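Sorting out hair bits and bracelets — your questions

Last updated 14 Mar 2025. Put together by Amber Leemans, with bits from Sihan Su and Thijs Van der Linden.

Same questions keep landing in the inbox so they're all on one page now. If yours isn't on it, write in. Replies are slow in December, otherwise a few days.

Where do I start?

Tip the lot out on the bed. Drawer, coat pockets, bottom of the school bag, the saucer by the bathroom tap. Don't sort as you go round the house, just collect. A bag or a mixing bowl will do for carrying.

Why the bed and not the table?

Beads roll off tables. On a bed they stay put, mostly. Pull the sheet smooth first, a fold will swallow a small hair band and you'll find it at midnight with your foot. Plain sheet is easier on the eyes but use whatever's on there.

What sort of box do you use?

Lid of a gift box. Shallow, rectangular, stiff sides. Ours came off something from Travitz, the bottom half went years ago. Things to look for:

Low rim, so you can see in without bending over it
Pale inside, dark hair ties vanish in a dark box
Big enough that you only need to fill half

I spent 13 on a divided acrylic tray from Jalley before this and the compartments were all wrong. Too small for scrunchies, too big for the little bands. It holds batteries now.

Do I need dividers?

No. Line things up along one long side and leave the back clear. The clear part is where you put whatever you've just taken out or are about to put away. Soft things at the ends, beads in the middle, works well enough.

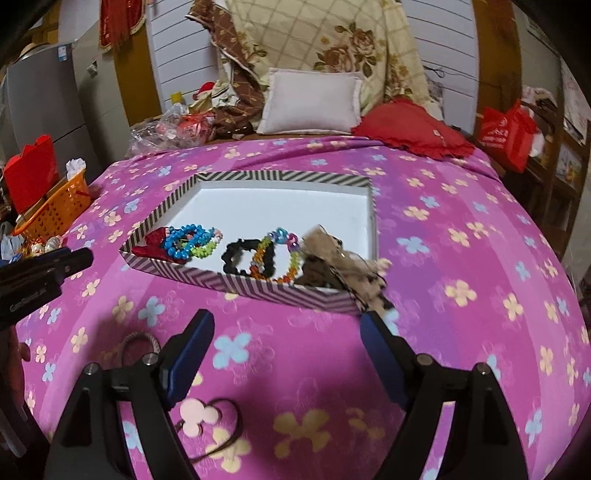 Don't be tempted to fill that back half on day one. It fills up on its own, birthdays and party bags see to that.

How many should I keep?

Not going to give a number. Ineke Van den Broek wrote to say she had 246 hair ties between three daughters and had thrown out nothing, and they all fit in two lids, so fine. Sihan keeps five things and loses four of them.

A fair test — did it get worn since last December? If no, would anyone ask for it? If no again, out.

Can bracelets and hair ties share a box?

Yes, if you're a bit careful. Beads don't mind. It's hair ties with hair still wound round them that cause trouble, the hair catches in the bracelet elastic and then you've got one big lump. Clean the hair off first. Small scissors or a seam ripper, go along the band not across it.

My beaded ones always tangle. Help?

They will. Open them out into loops before they go in, don't drop them in a heap. If they're already knotted:

Lay flat, don't hold it up in the air
Find the longest loop and work that one free first
Push, don't pull. Elastic that's been pulled hard goes slack at the knot
Give up after five mins and come back to it

Thijs uses a blunt knitting needle. I just use my nails. 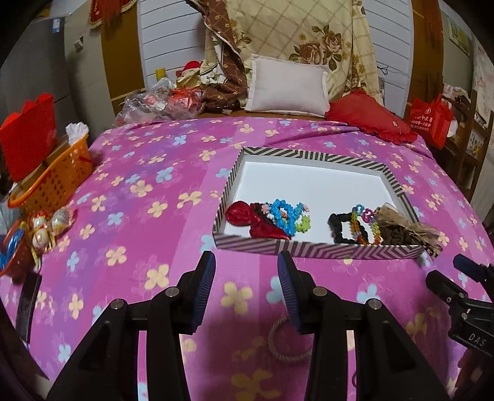 Hair ties and beads gathered along one side, back half left free.

What about satin?

Satin snags. Keep it in a corner, away from anything with a clasp or a rough bead. Wash by hand in cool water, tiny bit of shampoo, roll in a towel, dry flat. Don't wring. Puffed bows need their loops pulled back into shape while damp or they dry flat and sad looking.

Ordinary fabric scrunchies can go in the machine inside a sock with a knot in the top. Forty degrees is plenty.

And glitter ribbon?

Doesn't wash. Shake it out over the bin and accept it. Organza frays too, so if an end has started going, trim on a slant. Clear nail varnish along the cut edge helps for a while.

Should bows be untied before storing?

Depends on the bow. Sewn or glued ones, leave alone, just don't put anything heavy on top. Hand-tied ones, if you like how it sits then leave it tied, you'll never get it the same again. The fiddly ones are those with more than one ribbon, they flop and get caught under everything else. I take those out first and put them back last, hung over the edge of the lid if they want to hang.

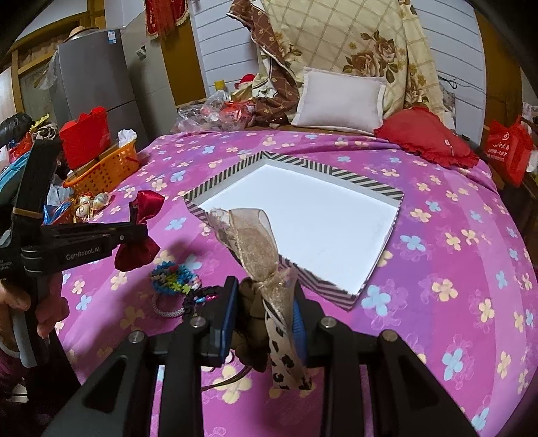 Doing it with children is slower but they remember where things go afterwards, so worth it. Let them pick the order. Ours always start with the bows, because bows are the best bit apparently. The brown plush one with a gold glittery ribbon and a spotty one is a good example of a thing that takes up more space than you'd think, the ribbons go in both directions, so give it an end to itself. Small round bead pieces can wait on the sheet while the big stuff gets sorted. Keep under-threes well away, beads go in mouths.

A bracelet has snapped, worth saving?

Usually. Get all the beads in a cup straight away. New stretch cord, 0.7 or 0.8 mm for ordinary beads, and thread it double if they're heavy. Surgeon's knot, dab of glue, hide the knot inside a bead with a wider hole. Mekdes Ejigu got a reel from Draltora that is meant to do over 500 bracelets. She has made two.

Woven bead pieces are a different job. If the thread's gone in one place put a stitch in it that same day, don't leave it, they come apart from there.

Where does the box live when it's done?

Where the hair gets brushed. That's it really. Not on top of a wardrobe. If it's on show in the bathroom keep it off the windowsill, sun fades the see-through beads and makes elastic brittle.

Does it need a lid?

It is a lid. But if you've got a cat, yes. A tea towel over the top is enough for ours, yours may be cleverer.

How often do I have to redo it?

Quick straighten once a week, a minute or so. Full tip-out twice a year. If it's getting bad quicker than that the box is too full, take a handful out.

What do I do with the ones I don't want?

Bead things in good nick — school fair, dressing up box, younger cousins. Stretched hair ties are handy for rolled posters, seed packets, cables. Anything with perished elastic goes in the bin. Cut nice ribbons off before you chuck the rest, there's always a present that wants one.

Can I send you a picture of mine?

Please do. Email is best, under the contact tab. Amber reads them all, Sihan answers teh ones about mending. Post to Jacobs, box 305, if you've got spare beads to pass on, but no glass ones please, we had a breakage.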